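Folding Money

My brother-in-law said the arms would be folding laundry by August. I said they would be holding laundry by August, and that he should learn to hear the difference.

The workshop was shared among six of us, if you counted the man who only came for the drill press. It had been a tile showroom once and then a place that sold pool chemicals, and it still smelled of the second thing. We had a pair of arms on loan against a promise. The promise was to a firm called Turcotte, which wanted to see one garment folded, start to finish, with no hands near it. If we managed it they would pay for the arms and for a year of rent. If we didn't, the arms went back in their crates and we went back to arguing over who had bent the band saw guide.

I did the accounts, so I knew what it had cost to get this far. The total stood at 3764 dollars, and that was before anyone bought a second pair of pants.

The software was called Plultix. My brother-in-law had found it on a forum and spoke of it the way our mother-in-law speaks of her podiatrist. Plultix had been shown 1000 folds, he told me. Whose folds, I asked. He said that didn't matter. I have seen how people fold. I thought it probably mattered a lot.

We started at seven in the evening, when the other tenants had gone and the lights on their side were off. He pressed the key and stepped back with his arms crossed, like a man at a christening.
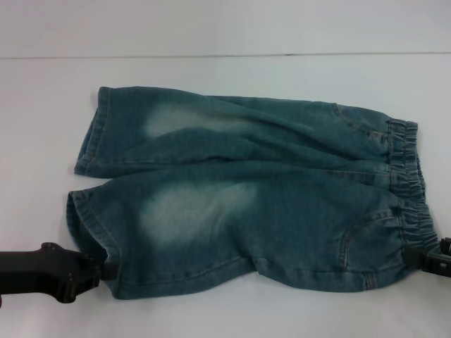 Both grippers on the denim, one at a leg and one at the waist.

"Look at that," he said.

I looked. I had looked at run after run of it since spring. Getting hold of the pants had never been the hard part. My dog can get hold of pants.

"Now it brings the near side over," he said. He said it quietly, as though the thing might be listening and need the hint.

I went to fill the kettle. I had found that the arms were easier to bear if you had something else to do, and that he was easier to bear if you weren't standing next to him when the motors stopped. From the sink I could hear them working, a whine and then a lower whine. Then came the long pause that he called planning. I had timed it once at 20 seconds. My grandmother could do a bath towel in two, with a cigarette going.

When I came back with the mugs he was typing.

"It's a waypoint," he said.

It was always a waypoint. In April it had been the lighting, and for most of June it had been the floor, which he said was not level, and which I had to agree was not level – I had paid for the shims.
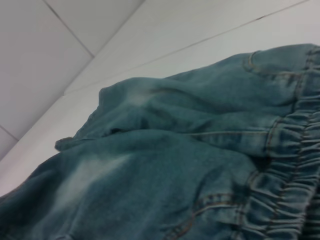 Skandlow had heard the motors stop and wandered over from the drill press with his goggles pushed up. He said he'd worked nineteen years in a hotel laundry and never met a machine that could do pants. Sheets, sure, he said. Sheets were flat and wanted to stay flat. Elastic was another matter. Elastic had its own ideas, and if Turcotte knew anything about it they would have asked for a napkin.

"They asked for pants," my brother-in-law said.

"Then they don't want to pay you," said Skandlow, and went back to his holes.

I had been thinking the same thing since I read the contract, but I hadn't liked to be the one to say it. I put the mug down by the keyboard. My brother-in-law drank some of it without looking at it. On his screen was the log for attempt 679, all of it in green, because Plultix wrote everything in green, including the parts where it failed.

"Run the wrist camera back," I said. I don't know why I said it. I suppose I wanted him to see it for himself.

He opened the recording and dragged the slider. He stopped it at a place I would have gone straight past, and leaned in.
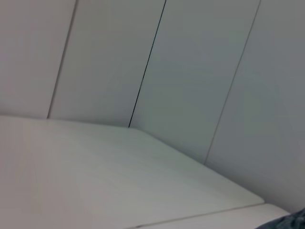 From the wrist camera. Something like fabric is down in the corner.

"It isn't even looking at them," he said.

"No."

"It's looking at the wall."

I waited for the waypoint. He scratched his neck and went on staring at the screen, and over by the window the drill press started up and stopped again.

"Adus had a different mount for the camera," he said at last. "Shorter. I saw it in their catalog."

"How much?"

He told me. I got out the book and wrote it in pencil, under the shims, and he went around the table to pick up the pants and shake them out.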